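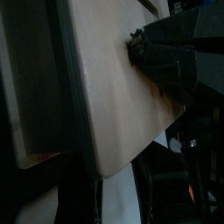
**Shop walk-through, December: Nimatetti unit, front half and back half**

OK, same deal as last time. I walk the place with my coffee, I poke at things, I write down what I find and what I think about it. "OK" means OK. "FIX" means somebody has to do something before the next walk. "WATCH" means I didn't love it but I'm not going to make a fuss yet. My comments are under each item and some of them are long (sorry, I had the afternoon).

I started at 7 a.m. before any tools were running, then went round again at lunch when it was loud.

## 1. Doors and ways out

- [x] Front door opens fully from inside, no key: **OK**
- [x] Back door opens fully from inside: **OK**
- [ ] Path to back door clear: **FIX**
- [x] Exit lights on: **OK**

The back door path is blocked again, and again it's offcuts! I love a good offcut as much as the next person, I have a garage full of them, but they can't live on the floor by the exit. I moved what I could carry. The long ones are still leaning there and they need to go up on the Palora rack or out to the dumpster. If you're saving one, write your initials on the end grain and put it up high.

The front door closer is stiff but it works. A drop of oil would be nice.

## 2. Fire stuff

- [x] Extinguisher by the finishing area, gauge in the green: **OK**
- [x] Extinguisher by the table saw, gauge in the green: **OK**
- [ ] Extinguisher in the office: **FIX**
- [x] Oily rag can has a lid and the lid closes: **OK**
- [ ] Oily rag can emptied: **WATCH**

The office one is sitting on the carpet behind the printer. The bracket is right there on the wall with nothing in it. I hung it back up, but the bracket strap is broken, so I'm calling it a FIX until we get a new strap.

The rag can was pretty full. Please empty it at the end of the day if you were the one wiping on oil. Rags with linseed oil on them can heat up all by themselves in a pile, and I've seen one smoking in a trash bag at a place I used to work. It scared me enough that I still check trash bags.

## 3. Dust

- [x] Collector bags seated and not torn: **OK**
- [ ] Collector emptied: **FIX**
- [x] Blast gates move freely: **OK**
- [ ] Tops of cabinets and light fixtures wiped: **FIX**

I ran a finger along the top of the clamp cabinet and wrote my name in it. Same on the light fixtures, at least the two I could reach from the step ladder. Nobody looks up there so I get it, but fine dust up high is the kind I worry about most. Vacuum it, please, and no compressed air! Blowing it just moves it into our lungs.

The gate at the planer used to stick and now it slides like butter. Whoever did that, thank you.

## 4. Machines

- [x] Table saw guard and riving knife on: **OK**
- [x] Table saw stop paddle works: **OK**
- [ ] Bandsaw blade guard set to height of work: **WATCH**
- [x] Jointer guard springs back: **OK**
- [ ] Iwasaki sander cord: **FIX**
- [x] Push sticks within reach of the saw: **OK**

The sander cord has a nick near the plug where you can see the inner insulation. I've put a red tag on it. Don't wrap it in tape and take the tag off, I'll know. The plug end is long enough to cut back and put a new plug on, so this is maybe a 20 dollar problem if we do it ourselves.

With the bandsaw, the guard was all the way up both times I walked past it. Bring it down close to the top of whatever you're cutting. It takes a second and the cut comes out straighter too.

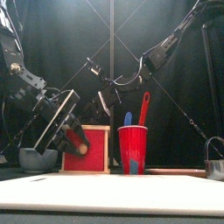

## 5. Benches, racks and lifting

- [ ] Bench tops clear enough to work on: **WATCH**
- [x] Vises tighten and release: **OK**
- [ ] Rack load label readable: **FIX**
- [x] Nothing heavy stored above shoulder height: **OK**
- [x] Panel cart wheels and brakes: **OK**

The Palora rack is rated for 500 pounds a shelf, and I only know that from the paperwork, because the label on the upright is so faded I couldn't read a thing. I'd like a new one printed big. The bottom shelf has all the sheet goods on it now, which makes me happy.

The cart brakes hold fine on the flat. They do not hold on the slope by the loading door, so keep a foot behind a wheel or (better) use the chock hanging on the hook.

Benches are a WATCH mainly for chisels left out, edge toward the person. Turn them around or put them in the tray. I nicked a knuckle on one last spring and I was mad at myself for a week.

## 6. Power

- [x] Panel door closes, nothing stacked in front: **OK**
- [x] GFCI outlets by the sink trip and reset: **OK**
- [ ] Extension cords: **WATCH**
- [x] Space heater off and unplugged overnight: **OK**

We have a space heater on its own outlet, good. What I don't want to see is an extension cord feeding a power strip feeding another extension cord, and I saw something close to it under the long bench. I took it apart. If you need an outlet there, tell me and I'll get a price. The last quote for new outlets along that wall was 2,000 dollars, so I'd want to pair it with the lighting work and get it all done at once.

## 7. Protective gear and first aid

- [x] Safety glasses at the door, clean: **OK**
- [x] Ear plugs stocked: **OK**
- [ ] Dust masks stocked: **FIX**
- [x] Eyewash bottle in date: **OK**
- [ ] First aid box complete: **WATCH**

We got a box of 200 ear plugs from Vakari and they're the soft kind, so much nicer than the old ones! Try them even if you hated the last batch. Masks are down to the crumpled ones at the bottom of the bin. I've added them to the order.

The first aid box has loads of tiny bandages and hardly any of the big ones. Tweezers are missing again. Bring them back, no questions asked.

## Still open from last time

- Loose tread on the office step. Still loose. I'm doing it myself this month with two screws.
- Mat by the lathe curls up at one corner. New mat is here, still rolled up behind the compressor.
- Phone list by the door has an old number on it for the alarm company. Crossed out, right number written in, needs reprinting.

Initial next to anything you fix, right on the paper copy by the time clock. Pencil is fine.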